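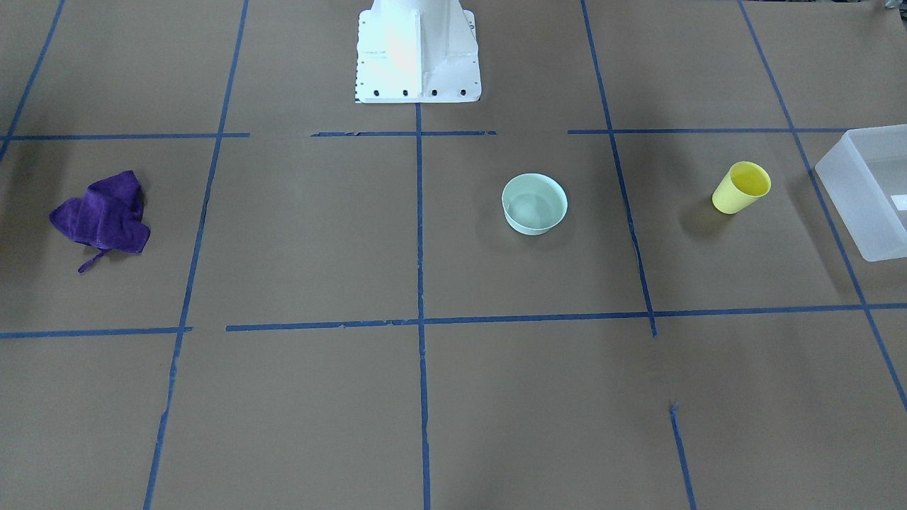
Ticket 973: Right arm goes into protective stop at the bin
Status: open, waiting on parts
Product: Wurier two-arm station, Skudance controller
Site: Retotlow, bench cell

Reported problem

The right arm stops with code 412 during the clearing task. The task is simple: items are set out on a taped grid and the arm moves them into a plastic bin, one at a time. We use a cup, a bowl and a purple microfiber cloth. The stop comes on the way back up from the bin, after the fingers open. It has never happened over the paper.

The left arm runs the same motion mirrored, with its own bin position, and has not faulted.

The stop clears from the pendant and the arm will home normally. If we restart the task without homing, it faults again within a cycle or two.

Already tried before opening the ticket:
Power cycle of the controller, no change.
Retaught the bin waypoint 100 mm higher. Fewer stops, but still there.
Swapped the cup for the cloth as first item. Same code.
Checked the mounting bolts on the base with a torque wrench. All fine.

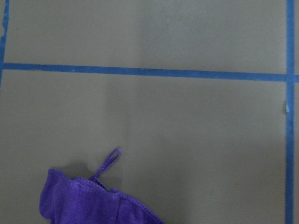 Reply by Sheyla Ríos, Hudec support
30 Nov 2022

I went through the log you attached. It covers 119 cycles and the 412 entries all come from the wrist joint, never the shoulder or elbow. On this controller 412 means the measured torque and the expected torque disagree for longer than the limit allows. It can be a collision, but it can also be a wrong payload or something pulling on the wrist.

Your payload setting did not change when the wrist camera was added, so the controller still thinks the tool is lighter than it is. Please correct that first. Then jog the wrist by hand through the return move, slowly, with the task stopped, and watch the camera cable. I suspect it goes tight near the end of the turn.

Please don't raise the torque limit to get around this - the limit is what stops the arm if somebody reaches into the bin.

Update from Issa Azar, Retotlow

Payload corrected. Ran the cloth and the cup again at half speed. The stops dropped but did not go away. On the hand jog the camera cable does pull tight in the last part of the wrist turn, and the jacket is worn at the clamp. Left arm cable has more slack and no wear.
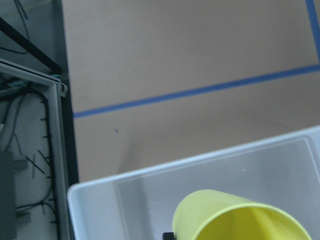
Can we keep running the right arm until the new cable arrives?

Keep it off. A worn cable at the wrist can short as well as pull, and the arm could stop anywhere in the move. The left arm can run alone if you disable the right one in the station settings and lock its brake.

Issa Azar: Right arm disabled and tagged. Replacement cable and a wider clamp are on order, due in December. Will rerun the full task at half speed after fitting and attach the new log to this ticket.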